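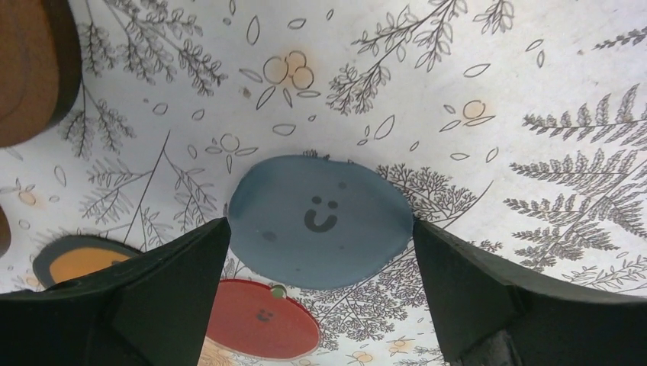 Kulap Thammasiri, on reading the first draft, objected that a smiley at the end of a note is not punctuation at all, it is what people put when they have run out of things to say and still feel they owe something. We take the point. Partly. It fits the short notes well and the long ones badly, and this section is mostly about why.

4.2 Hand-drawn smileys in the doorstep notes

Of the 3000 blank slips left at Thongsuk and Lerkulel, 2176 came back with something written on them. Shopping reminders, parcels, bins, the cat, keys. Names removed before reading, see 3.1. A hand-drawn smiley turned up on 221 of these, or 10.2 per cent. Lower than we had guessed. Earlier work on text messages led us to expect far more, but pen and paper is slower and a face has to be drawn each time, so perhaps no surprise there.

Figure 4. The plain form: two dots and a curved mouth, in black.

The plain form (Fig. 4) is by far the most common. Noses are rare, hair rarer. A few writers put a circle round the face, most did not bother. We did not code for neatness; two of us tried and could not agree on anything past the first batch, so it was dropped.

Position matters more than shape. In 163 of the 221 slips the face comes last, after the final word and usually where a full stop would go. The full stop itself is then mostly missing. That is the main reason for treating it as a closing mark, as we do from here on. The remaining faces sit after a greeting, or in the middle, nearly always straight after a request:

could you move the bikes :) the man is coming for the boiler

(Typed here with a colon and bracket, drawn in the original.) Middle faces seem to be doing softening work in the usual sense. The request comes first, the face takes the edge off, then a reason follows. Take the face away and the note reads as cross. At least it did to us, and to the readers in the small rating task in 4.4.

End faces are harder. Some soften, clearly. Others follow a note with nothing in it to soften, e.g. "milk is in the fridge". Thammasiri's reading works for these: the note is finished, it looks bare, so a face goes on. But the longer slips, those that run over onto the back, have end faces too, and there the writer can hardly be said to have run out. One Lerkulel slip fills both sides on the subject of a leaking gutter, gets steadily more annoyed, and then ends with a smiley. We read it several times. Could be peace-making, could be sarcasm. No way to tell from the paper, and we did not go back and ask becuase the consent form did not cover it.

Between the two sites there is little to report. Thongsuk writers knew their neighbours for longer on the whole and wrote shorter notes. We had thought familiarity would bring more faces. No clear sign of it either way, and the slips were handed out in a different month at Lerkulel (October, so darker evenings, more notes about lights and doors), which muddies any comparison. A matched round would be needed.

Coding was done in Droko, with the tables exported through Datora. Both coders saw every slip. Disagreements were nearly all over whether a mark was a face at all. A curve with one dot, for instance, or a dot-dot with the mouth run into the underlining. Where both coders could not settle on it the mark was left out, so 221 is if anything on the low side.

One more thing before the rating task. Sad faces. Hardly any, and none in last position. People with bad news to pass on wrote it plainly and signed, or did not sign. If the smiley was just a drawing of how the writer feels we would expect at least a handful of sad ones to close a note, given how many of them concern broken things. There arent any. That fits better with a closing mark that happens to be a face, though the sample is small and we would not lean on it too hard. See also 5.1, where the same gap shows up in the notes on the shared noticeboard.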